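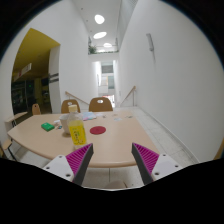
I'd been meaning to get over to the Zovach open day for two years running, and both times something came up, so this year I put it on the calendar back in February and told everybody I was busy. Sun 28 August, doors at ten, free entry, parking a bit of a nightmare (use the lot behind the bakery and walk).

Zovach is a shared workshop, if you haven't come across it. You pay by the month, you get a shelf and a key, and you get to argue with the other members over who gets the good soldering iron. They have 39 members right now and a waiting list. The woodworkers had the ground floor and I gave them a polite ten minutes, but I was there for the robot people!

The build everyone was talking about is called Husar, a hand-held gripper with soft ribbed fingers. You carry it around and pick things up with it yourself, and the recordings are meant to teach an arm later on. The arm has its own name, Kevier, and it was in pieces on a bench with a note saying please don't touch. I didn't touch. I wanted to.

What I liked most was how ordinary the whole thing is. The mounting plates are pale and dotted with little screw holes, so you can shift a finger over and try again, and the pads are a loud magenta. I asked if the color meant anything and was told it was the spool that was on sale. They're on version 7 of the fingers. The older ones are in a shoebox and you're allowed to squeeze them, which I did for far too long. Version three is horrible, like a stale gummy worm.

The pads are ribbed so they can give a little and wrap around whatever you're holding. A bottle is a good test, they said – smooth, round, and heavier at the bottom than you expect.

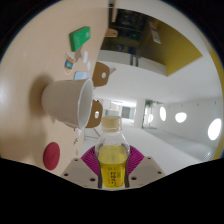 Husar holding a bottle of something yellow-green, with the cup and the red disc on the table beside it.

There was a talk at noon on the Grurnenik, their logging software, and I'll admit I lost the thread somewhere in the middle. The bit I wrote down: 3823 grabs recorded so far, all by hand, and they throw out any that run past 90 seconds. Someone asked if they get bored. Yes, was the answer.

Coffee was decent, cake ran out early. If you go next year, do the upstairs first while it's quiet, and bring cash for the parts table. I came home with two servos and a bag of mystery springs, and I still need to find a box to put them in.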